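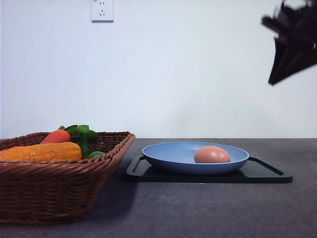
Figure 1. The sorting table with the wicker basket at the left and the black tray.

A Place for Small Things: Our Report on Tabletop Sorting

By Dehua Tian
November 2019

Posted in: Student Work, Home and Living, Project Reports

When our group first sat down to pick a subject for the household studies project, I'll admit that I wanted to write about kitchens, and I argued for kitchens for a good long while. The others wanted something smaller that we could really finish before the end of term, and they were right! So we settled on the question of where small things go when they come into a home — keys, string, jar lids, batteries, all the bits that end up on whatever flat surface is closest to the door.

We called it the Gunby project, after the street where most of us rent, and we kept it very simple. One tabletop, one deep container, one shallow one. For the deep container we used a large brown wicker basket with sloped sides and a thick rolled rim, and for the shallow one a black tray. The table is dark gray with a fine speckle in it, a bit like stone, and it stands against a plain white wall. I mention the color because it mattered more than we expected (small dark things simply vanish on it, and I spent most of one evening hunting for a button).

We asked 15 households in our building and the one next door to lend us a bag of odds and ends, and each bag was sorted twice, once by the owner and once by one of us. We set a limit of 100 items for each bag, which turned out to be generous for everybody except the Salazar flat, whose bag had to be thinned out before we could start.

What we found is that people put things in the basket when they don't want to think about them. The tray got the things they meant to use again soon. Owners were much quicker than we were, of course, and several of them chatted the whole way through, so our timings are not worth a great deal. I have left them in the appendix anyway, seeing as we took the trouble.

If I were to do it again I would try a lighter cloth over the table, and I would give people a second tray. Four owners asked for one, and I think they had a point. I would also start in February, when everyone is stuck indoors and glad of the company.

My thanks to all the neighbors who trusted us with their buttons and lids. Everything went back to its owner in the bag it came in.

Related reports
The Ulley Pantry Study
Shelves, Hooks and Hallways
Pesiner House: Sharing One Closet Among 4 People
What 1,000 Jar Lids Taught Us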